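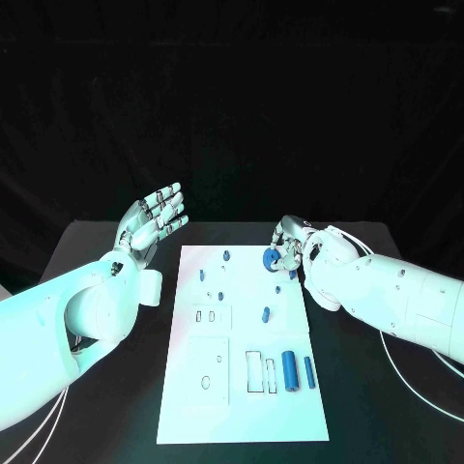
Right hand with the blue disc at the far end of the board, left hand open and waiting.

Willeo bench, May, started writing this at 4:40 pm with a cup of tea

Right, the hand dropout. I said I'd write it up properly while it was still fresh, so apologies in advance to whoever has to read my version of it (hello Joaquim).

We'd been getting through the board task quite happily all morning, and I was starting to think we might reach the 500 we promised the Kaltatside people without any more drama. Then on run 528 on the log counter (the counter includes all the aborted ones from last month, so don't get excited) the right hand went quiet on the bus in the middle of a disc placement. The arm carried on as if all was well. The hand held its last commanded position and the display stayed green, which is the part I really don't like.

Ea saw that the fingers weren't following and called it. I hit pause, she leaned in to take the disc out by hand, and while her fingers were on it the link came back and the hand jumped to the next pose in the queue. It opened, thank goodness. It didn't touch her beyond a bit of a knock from the thumb, and she's fine, she was laughing about it before I was. But it could just as easily have been a close command sitting in there, and neither of us had pressed the stop. We'd both treated pause as good enough. It isn't, and I've been around these arms long enough to know that, so that one is on me.

What pause does on this controller, for the record: it stops the arm trajectory. It does not drop power to the hand and it does not empty the hand queue. Stukadska handles the arm and the hand as separate devices and only the arm one listens to pause. I went back through the settings to make sure I wasn't misremembering and there's no tick box for it anywhere I could find.

So from then on we used the proper stop before anyone reached in, and spent the rest of the session trying to get the dropout to come back.
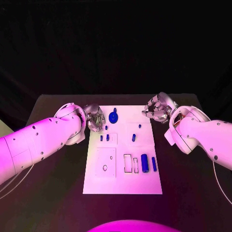 Hands over the board again. The red and orange wires show in the open end of the right wrist housing.

First thought was the connector at the shoulder end. Reseated it, no change. Swapped the hand's bus cable for the spare, no change there either, apart from me losing one of the little clips under the bench (if you find it, it's mine). Then Ea suggested holding the hand still and moving just the wrist, slowly, through its whole range, with the table clear of people and the hand on hold. That got it. Nine dropouts in one slow sweep, all of them with the wrist bent well down, which is more or less the attitude it takes up for reaching over the far side of the board. With the wrist straight we couldn't provoke it at all.

My money is on the wires inside the wrist shell being pulled when it bends. I had a look in with the torch after we'd powered off and the bundle seems short on slack compared with the left one, but I couldn't see any broken insulation, and I didn't want to start taking the shell off without Joaquim here. It may be a crimp further in. I'd like somebody else's eyes on it before we decide.

The longest gap in the log is 32 ms at the slow sweep speed. The one in the real run was much longer than that, long enough for us to have a conversation and for Ea to get her hand in, so I'm not certain they're the same fault. Might be the bus giving up and needing a good while to re-register the device after enough short gaps. I've saved both logs in the usual folder with "dropout" in the names.

Things to do, in no special order:

Right arm is tagged out until the wrist has been opened. Left arm can be used on its own.

Stop button before hands go in, every time, both arms, even if it looks dead. I've put a note on the monitor in my worst handwriting.

Ask Vieira whether the hand queue can be flushed on link loss, and whether the display can be made to show a lost hand as lost. I've drafted the email, Joaquim please look it over before I send it - you know how to put these things to them more kindly than I do.

Near-miss form: Ea has filled in her half, mine is still to do tonight.

Check the slack on the left wrist too while the tools are out.

Parts are all back in the tray. I've left the board where it was on the table so we can start from the same position once the wrist is sorted. Thanks Ea for being sharp about the fingers, I was looking at the disc and would have missed it.

Added, 6:15 pm: Joaquim rang. He says the right wrist shell was off once before, when the bracket was changed, and he can't remember how the wires were dressed going back in. He'll bring the small hex drivers.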